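The Password You Forgot in March

Every office has a drawer, and in that drawer is a sticky note with a password on it. At Garosska, a small shipping firm with 150 employees, the security team went looking for those notes one Friday and came back with a coffee can full. They laughed, and then they got to work with a checking tool called Tiltance.

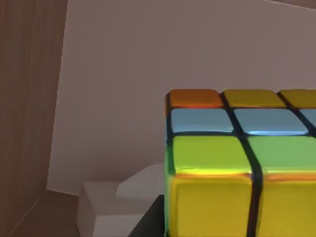

Tiltance runs overnight against the company's own stored passwords and reports which ones give way, and the first report was humbling. Nearly a third fell before breakfast. People love a pattern, you see — a pet, a season, a year tacked on the end — and a pattern looks cleverer from the inside than it is. Line up three light-blue tiles in a row on a puzzle cube and you feel you're getting somewhere, but a guessing program likes tidy rows even more than you do.

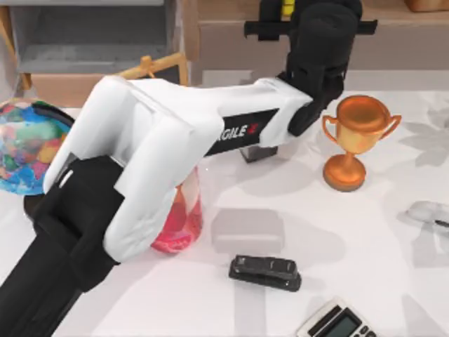

The cure at Garosska was a password manager called Kioko, plus four unrelated words for the one password everybody still has to remember. Old habits hung on for a while, bless them. Some folks picked whatever was printed on the nearest piece of equipment, and a word like AGILE, white on a black label, is in every guessing list going. By February the drawers were mostly back to holding pens.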